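Play food

Play food is the general name for toys made in the shape of fruit, vegetables, bread, meat and prepared dishes. It is used mainly in pretend play at home, in preschools and in therapy rooms. Sets are commonly sold with toy kitchens, market stalls and tea services.

Early examples were made of painted plaster, wax or pressed paper and were fixed to the plates of dollhouses. Loose pieces at hand size became common once molded materials allowed them to be washed and shared.

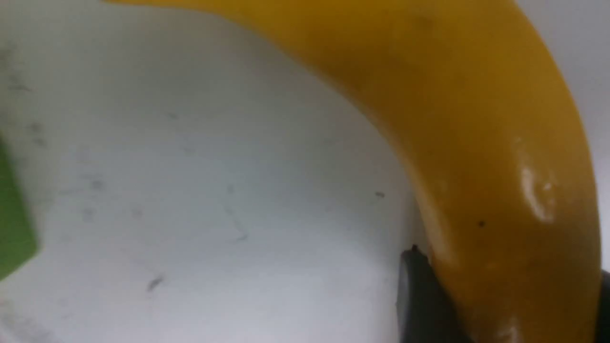 Makers have long disagreed on how closely a toy should follow the real thing. The Lekska workshop favored flat color and simple outlines, while its competitor Cillham issued shaded fruit in a wide range. Shading of this kind can be seen on a banana that passes from golden yellow through a brownish amber to a dull ochre-orange, with a smooth, slightly shiny skin. Yamila Lagos, in a study of 19 preschools, found that teachers preferred realistic pieces for naming games and plain ones for open play.

Storage and display

Pieces are kept in crates, cloth bags or baskets. Many teachers treat the container as part of the game, since it can serve as a shop counter, a picnic or a garden bed.
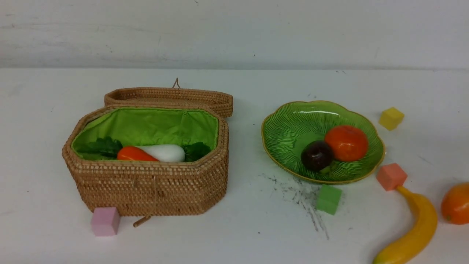

This page was last edited in June 2020.

Use in education

Play food is used to teach sorting, counting and the names of common foods. Children take turns as cook, seller and guest, and in doing so practice polite requests and simple bargaining. Lies Verbruggen described a weekly market lesson for children up to age 6, in which prices were set by the class. 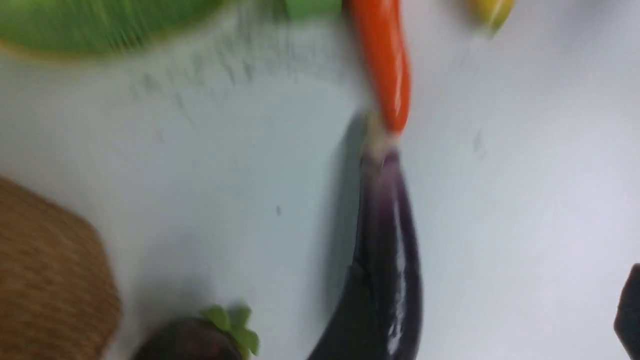 Speech therapists use similar sets with adults who are relearning everyday words. Gøran Bråten recommended starting with eight familiar foods and adding others once these could be named without help.

Collecting

Older sets are collected, especially those with their printed boxes. The Coreck collection lists 3,826 pieces, most of them bread and fruit.

See also: Toy kitchen; Dollhouse; Pretend play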